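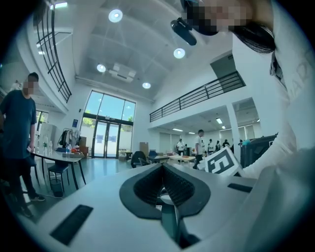 Pendwood, August

The water has been off twice this month, so I have had time to sit down and write up the well.

When we bought the house, the listing said "private well, good flow" and that was all anyone could tell us. The seller had lived here nine years and had never opened the cap. The county had no log for it. There was a pressure tank in the crawl space with a Nirner tag on it, and a gauge that read 60 no matter what the pump was doing. I lived with that for a year. You turn the tap, water comes out, and you think about other things.

In the spring the kitchen tap started spitting air. Only in the mornings at first, then whenever the washing machine ran. I replaced the gauge, which cost next to nothing and took ten minutes, and then I could see the pressure dropping and climbing much faster than it should. Cyprian Kurek down the road told me to knock on the tank and listen. It should sound hollow at the top and dull at the bottom. Mine sounded dull all the way up. The bladder had gone and the tank was full of water.

So that was the first job. A new tank, two fittings, and most of a Sunday on my back in the crawl space. The old one would not drain because the valve at the bottom was packed with rust, and I ended up dragging it out heavy, on a piece of carpet. I should have cut the carpet longer. The new one holds its charge and the pump now runs for a decent stretch and then stops, as it is meant to.

The air in the line did not go away, though. It got better and then it got worse.

I called two well companies. One never called back. The other was Zamfir, which is Oana Bălan and her nephew and one truck. She came out at seven in the morning, pulled the cap and dropped a tape. The well is 153 feet deep. The pump was hanging at 149, which she said was too close to the bottom for her liking, and there was a pinhole in the drop pipe a good way up. Every time the pump shut off, water leaked back out through the hole and air took its place. She showed me the hole when the pipe was up. I had been picturing something bigger.

They put in new pipe and a new check valve and set the pump higher. They kept the old pump, which I had not expected. Oana said it was an older Nirketti and she would run it until it quit, and that she would tell me the same if she were paid by the pump. The bill was $1,079 with the pipe and the labor. I had been quoted more than that over the phone by a plumber who had not seen it.

Both shutoffs this month were part of that work. The first was for pulling the pipe. The second was for the chlorine, which has to sit in the well and the house lines overnight before you flush it. We filled every pot we own the evening before, and the bathtub for the toilets. I would do the same again but I would fill more of the small bottles. Pouring a cup of water out of a stockpot gets old by lunchtime. Flushing took up to four hours, through a hose into the ditch, well away from the septic field. Do the outside tap first and the indoor ones after, and take the screens off the faucets before you start. I forgot the one in the bathroom and had to pick rust flakes out of it with a pin.

I sent off a water sample once the smell was gone. Bacteria came back clear. Iron is a little high, which explains the ring in the toilet, and the hardness is about what you would guess from the kettle. I am not going to put in a softener yet. I may put in a sediment filter before winter, if I can find a spot for it that does not mean crawling.

The other thing I did was write it all down. Depth, pump setting, pipe size, the date of the tank, Oana's number. One sheet is taped inside the electrical panel and one is in the kitchen drawer with the appliance manuals. I also sent a copy to the county, and they have filed it, so the well now has a log.

Next is the cap. The old one has a crack in the rubber and ants have been getting in. The new one is on order.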